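Laying the Table for Small Hands: A Gallery

By Cleiton Leite
28/05/2018
29 shares | 20 comments

I have been meaning to put this page together since January, when my sister's two moved into the spare room for a fortnight and I discovered that nearly every plate in my cupboard was either too heavy, too precious or already chipped. You know how it goes. One bowl rolls off the worktop, then a saucer follows it, and before the end of the week you are standing in a shop staring at plastic tableware and having strong feelings about lilac.

So what follows is a bit of a ramble through the cheerful end of the cupboard: mugs, plates, little seasonal bits and pieces, and the table they all end up on. I'm no stylist (my mother would laugh herself silly at the idea), but I do love a laid table, even when there is only toast on it, and several of you wrote in after the picnic post asking for more of the everyday things and fewer of the best ones. I hope it gives you an idea or two for your own kitchen, or at least makes you feel better about the state of your plate stack!

A word about colour first. For years I bought everything in white, thinking it would all match, and of course white comes in as many shades as anything else, so it never did. These days I let the table be the pale thing and put the colour on top of it. Soft colours seem to get along with each other without much help from me, and if you bring in one properly loud thing, an orange say, the whole lot wakes up. I tried it with red last winter and it looked like a birthday party, which was lovely for a day and tiring by the third.
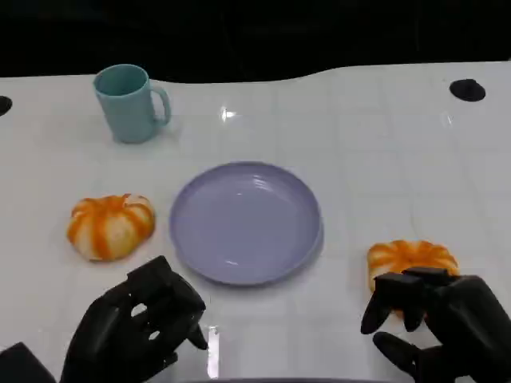 Teal mug, lavender plate and a pair of little striped pumpkins on the white table. I'm very fond of the orange and cream together, and the plate is such a gentle colour beside them.

Marian wrote to say that she gave up on proper centrepieces when her boys were small and has kept two or three little gourds going instead, moving them to the windowsill whenever the soup comes out. She says they outlast flowers by weeks if you keep them out of the sun, and that a soft one should go straight on the compost before it marks the table. She also wanted to know whether plastic plates go cloudy in the dishwasher. Mine have, a bit, on the top rack, though the ones I wash by hand are still nice and shiny, so I suppose there is a lesson there that I shall go on ignoring.

I should say something about mugs, as I get asked about them more than anything. Go for a handle that a whole small hand can get through, never mind a finger or two. The first set I bought was from Undier and very pretty it was too, but the handles were mean little loops and there was milk everywhere. I moved on to a Patora set after that, rounder and plainer, and we have had far fewer floods. A mug that is wider at the top is easier to drink from, I find, and easier to get a sponge into when somebody has left porridge in it (yes, porridge, in a mug, I don't ask any more).

Plates are simpler. I like a raised rim, and so will you once you have chased peas across a kitchen floor. A shallow plate with a bit of an edge does for toast, for sandwiches, for pasta if you are careful, and it makes a decent lid for a mixing bowl when the cling film has gone missing again. I keep mine on the bottom shelf where the children can reach them, and I must say they are far keener to lay the table when they can pick their own colour. There are arguments about who gets the lavender one. There are always arguments about who gets the lavender one.

And the bits and bobs! Pumpkins in autumn, pine cones when it turns cold, a few painted eggs in spring. I store the lot in an old Bawa biscuit tin on top of the fridge, and the overflow goes in a Rultemier box under the stairs, along with the paper chains and a great many candle ends I can't bring myself to throw away.

More pages soon, I hope. I want to do one on tablecloths next, once I have ironed any of them.

30 likes | Leave a comment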